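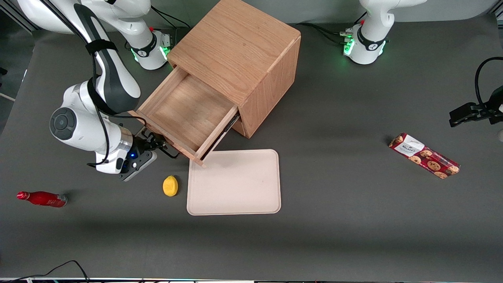

Jan 12, 2022

Sound notes, Kerncombe, block four (episodes 31 on).

Back in the cutting room after the December break. Started by going through the recap reel for the return episode. The network wants the recap at the top kept short because a lot of viewers will have skipped the Christmas episodes. Current version has the hospital hallway argument, the letter, and the last shot of the ferry. Pulled the letter down to two lines. The rest of it gets read out in full in scene 6 anyway.

Dialogue. Kitchen set at the Temine house still has the hum from the practical fridge. It was supposed to be unplugged before each take and on three of the scenes it wasn't. Notch filter takes most of it out but the low male voices go thin. Left the filter off for the breakup scene and put room tone under the whole thing so at least it is even. If anyone has a cleaner wild track from that set, it isn't in the folder I have.

Scene 11, the wedding rehearsal. Two cameras, one boom, four people talking. Boom favors the mother all the way through. The bride's lav has dress noise on nearly every line. Options:
- use the bride's lines from take 3, where she stands still, and slide them under take 5
- ask for ADR
Tried the first. Works except for "you said you'd be here by then", where her mouth is clearly on camera and out by a few frames. Marked it for ADR with two other lines from the same episode so it is a single session.

Scene 14 plays better without music. I know there is a cue written for it. Sent both versions up, with and without, labeled A and B. The cue as delivered starts before the door opens and gives away who is coming in.

Theme. The new arrangement from Skundosora came in and it is louder than the old one by enough to notice. Brought it down to match. It also ends on a held note where the old one had a hard stop, so the first line of every episode now has a tail of strings under it. Faded it early. Asked for a version with the hard stop.

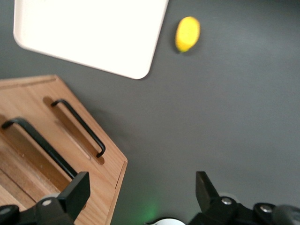
Effects library. Finished renaming the door folder. There were 494 files in it and a good part of them were the same four doors with different names. Kept one good set each of front door, hospital swing door, bar door, car. Old names are in the text file in the same folder in case an older session goes looking for them. The footsteps folder is worse, over 2,000 files, and I haven't opened most of it. Not this week.

Tried cutting the old 1,000 Hz tone from the head of the archive episodes with a batch job. It went fine on the newer ones. On the older transfers the tone runs at a different length each time, so the job cut into the cold open on two of them. Restored both from the backup and will do that lot by hand.

The flashback to the Mbwambo wedding needs the original broadcast audio and all I have is the mix with music baked in. The new cue sits on top of the old one and they fight. For now I ducked the new cue completely under the flashback and brought it back on the cut to her face. Sounds all right on the small speakers, a bit abrupt on the big ones. Would still like the stems if they exist.

Deliverables: episode 31 mix is done apart from the ADR lines and the decision on scene 14. Loudness checked twice and in spec. M&E track is missing the glass break in the bar fight – it was on the dialogue track and went out with it. Need to lay a new one in.

Next:
- ADR cue sheet, three lines
- glass break for M&E
- chase hard stop on the theme
- listen to scene 6 again with fresh ears, the letter reading felt slow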